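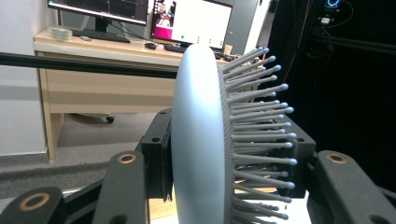 To: Luvstead observers list
Subject: Re: Stacking the April frames of the open cluster
Date: 4 March 2026

On the Luvstead list, a member wrote:

> I have 373 subs of the cluster from last spring, all 5 seconds, unguided.
> The stack looks fine in the middle but the corner stars are stretched.
> Should I throw out the worst ones and try again, or crop it?

I would try again before cropping. I had the same trouble with a set of 537 from the Utammont site. I sorted them by star roundness, kept the best 301 and stacked only those. The corners came out better and the background was a little noisier, but not enough to bother me at normal size.

Check your flats too. If they were taken with the camera turned to a different angle, the dust rings will not line up and you will get faint arcs in the final picture. Mine did that the first time.

For the corners themselves, look at the spacing between the flattener and the sensor. If the stars point away from the center in all four corners, the spacing is off. If only one side is bad, it is more likely tilt. A thin shim fixed mine.

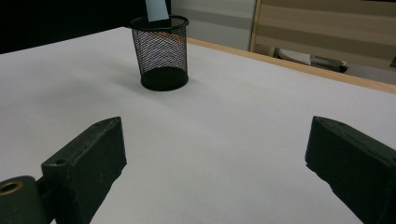 Do I need new darks if I restack the old set?

The darks you used before are fine as long as they match the exposure, gain and temperature of the subs.

On software, I used Cumotis for the sorting and the stack. The older version ignores the roundness setting if you load the files as a folder, so load them as a list. Abugri has a similar tool but I have only tried it on the Moon.

If you put a few of the raw files in the shared folder I can run them here and compare. Two from the start of the night and two from the end would do. Please leave them unstretched.

Clear skies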